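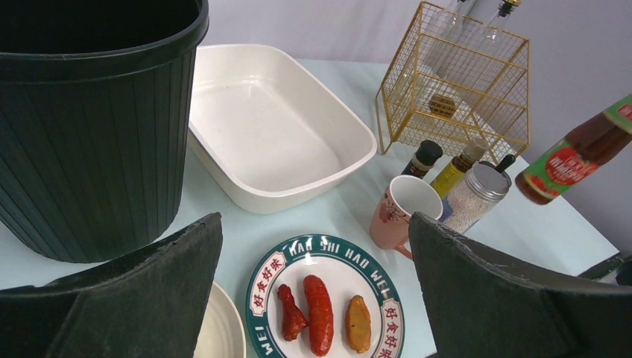

Trial notes, Mirncombe kit, table-clearing demo

March – posted by Villalobos, Clevusmont bench

Second morning with the two-arm kit from Mirncombe, and I have opinions! They lent it to us to see if we'd buy one for the teaching bench, so I'm writing things down while I still remember them.

The job I picked is clearing the table: food off the plate into the bowl, plate into the tray, leftovers to the bin. The play food is a good test because the pieces are such different shapes. The drumstick has that bony end to grab, the sausage is long and shiny, and the flat oval piece hardly stands up off the plate at all (I'd bet money that's the one we end up cursing).

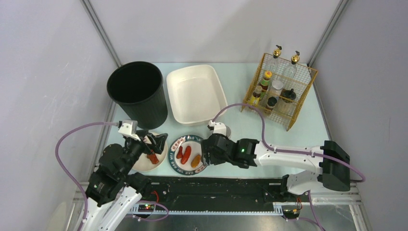

Setup took me most of an afternoon, mainly the rail. The manual has you square up the arms before you bolt anything down, and I read that page after bolting. The purple cables want more thought too – they loop out wide over the table and I'd like a clip or two in the box. I've asked Mirncombe, no answer yet.

Their software lets you save up to 1,000 runs before you have to pay for storage. I did 16 today and kept 3, mostly me learning the controls.

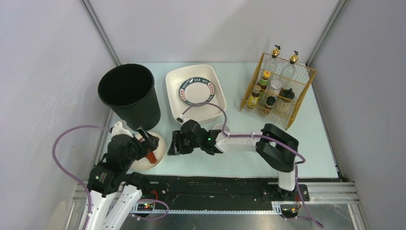

For anyone taking over this bench, go slow coming down over the bowl. The speed slider is touchy at the low end and I keep overshooting. I also want to try the handoff routine from the Ilham package, which costs extra but comes with a trial month, so no reason to sit on it.

Wrist views are the part I like best so far. You get both fingers and the plate in one look, and I can read the lettering on the rim, so focus is fine at that distance.

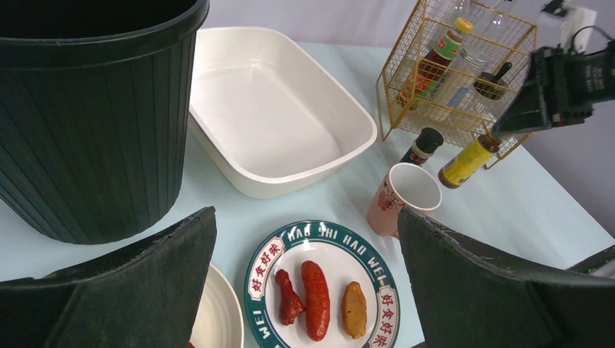 Finger pads are on my list to ask about. I want a price for spares before we sign anything, and whether we can swap them ourselves or have to mail the gripper back.

To do: email about clips and pads, redo the rail, another 16 runs with the bowl moved closer in.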